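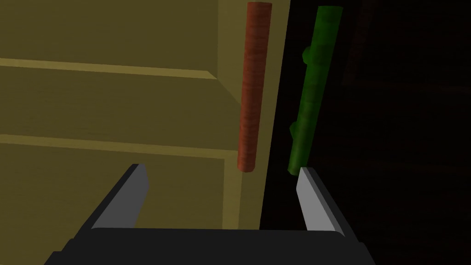

Zuletzt aktualisiert: 11. Mai 2021
Lesezeit: 2 Min.

**relaiskopf**
Unsere Leitwarte soll auf das Alarmsystem von Clelik umgestellt werden, und der Vertrieb verspricht, dass die Fahrer danach statt 2000 Meldungen pro Schicht nur noch 300 sehen. Wohin die restlichen verschwinden, konnte mir im Termin keiner erklären. Auf der Folie hieß es »intelligente Unterdrückung«. Mich stört auch die Farbwahl: Warnungen mittlerer Priorität sollen in einem matten Senfton kommen, ziemlich genau wie der hohe Schrank im Bild oben, und das auf grauem Hintergrund. Wer soll das nachts um vier erkennen? Hat jemand das Ding im Betrieb?

**Kesselhaus_Nord**
Wir fahren es seit Oktober. Die Zahl der Meldungen ist runter, das stimmt. Den größten Teil hätten wir aber selbst rauswerfen können, Flattermeldungen ohne Hysterese vor allem. Dafür braucht man kein neues System.

**L. Pascu**
Sehe ich anders. »Selbst rauswerfen« heißt in der Praxis, dass es zehn Jahre liegen bleibt. Bei uns hat erst das Projekt mit Inska dazu geführt, dass jeder Alarm eine Begründung und eine Handlung bekam. 600 Stück sind dabei gestrichen worden.
Lăcrămioara Pascu, Prozessleittechnik

**relaiskopf**
@Pascu: Und wer hat geprüft, ob von den 600 einer gefehlt hat?

**L. Pascu**
Die Schichtführer, jeden einzeln. Hat 7 Wochen gedauert und war kein Spaß.

**Gulten-Geschädigter**
7 Wochen bekommt relaiskopf nie genehmigt. Bei uns hieß es damals auch, die Fahrer würden eingebunden. Eingebunden wurden sie per Rundmail.

**Kesselhaus_Nord**
Zur Farbe: lässt sich umstellen, kostet bei Teixeira aber extra. Lass dir das vor der Unterschrift schriftlich geben.

**relaiskopf**
Extra für eine Farbe. Gut, ich verlange erst mal die Liste der unterdrückten Meldungen. Kommt die nicht, unterschreibe ich die Abnahme nicht.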